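Rule 73
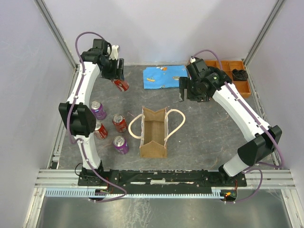
Haris Ghauri

The rule book at Bollum ran to 300 pages, and Paul had been written into most of them. Paul was the name painted on the door of the cell, so it had become the name of the two arms inside as well. Sostik, who ran the night shift, said it was easier than saying "left unit" and "right unit" down the phone.

Rule 73 was the one they argued about. It said that an arm holding an item shall not pass over a person's belongings. It had been written after somebody's lunch was crushed at another site, and it had stayed in the book through four editions.

"The bag is a belonging," said Titance. She was the inspector and had driven up that morning in the rain.

"It's the target," Sostik said. "The cans go in the bag. That's the task."

"Whose bag is it?"

Sostik looked through the panel. The left arm had a red can in its gripper and was waiting, as it had been told to. Four more cans stood on the table beside the jute bag, and the bag was open, its rope handles flopped out on both sides.

"Mine," he said. "The proper one split in December."

Titance wrote that down. She wrote everything down, in pencil, and then read it back to herself with her lips moving.

"Then it's a belonging."

"I could give it to Bollum."

"There's a form for gifts. Form 604."

He knew the form. It needed a value, a witness and a signature from Gayan Talukder, who was at home asleep and did not like to be rung before noon. Sostik put the bag down as worth three pounds and signed as the giver. Titance agreed to be the witness - the book did not say an inspector couldn't be.

They rang Gayan at twenty past nine. He listened to all of it.

"Is the arm still holding the can?" he asked.

"Yes," said Sostik.

"How long?"

"Since she came in."

Gayan said he would sign, and that he wanted the bag's old owner to stand behind the yellow line like anybody else. Sostik went and stood behind it. Titance checked his feet, made a mark in her book and nodded to him, and he pressed the button to let Paul carry on.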